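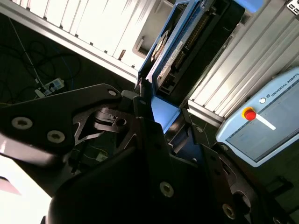
Trarnley is a small town for such a big name in clocks, and the fair fills only one hall. I went in November for the first time, mainly to see the independent makers. There were 51 stands, 17 of them new, and by ten in the morning the aisle near the entrance was already difficult to walk through.

I started with Kováčik, a family workshop that makes mechanical table clocks and a few wristwatches. Kazimír Kováčik showed me a movement with the back open and let me wind it myself. The case was a grey colour that looked plain from far away, but the edges were finished by hand and very clean. He makes 20 of this model each year and the waiting list is closed. I asked the price and then I put it down carefully.

Across the aisle was Girnia, which sells straps and small silver jewellery. Elīna Adomaitis told me their orders from shops are lower this year, while private customers buy more at the stand. I heard the same from two other exhibitors.

The afternoon talk by Aisling Heffernan was about repairing enamel dials. It was the best hour of my visit – slow, practical, with many questions from the audience. The room was too warm and the microphone stopped twice, but people stayed.

Less good was the food. One counter for the whole hall, and the soup was finished before one o'clock. I ate a cheese roll on the stairs.

The organisers are thinking of moving the next fair to Pivley, where the hall is larger and there is a direct train. The exhibitors I spoke with did not agree about it. Tickets were 17 dollars at the door, and the cloakroom was included.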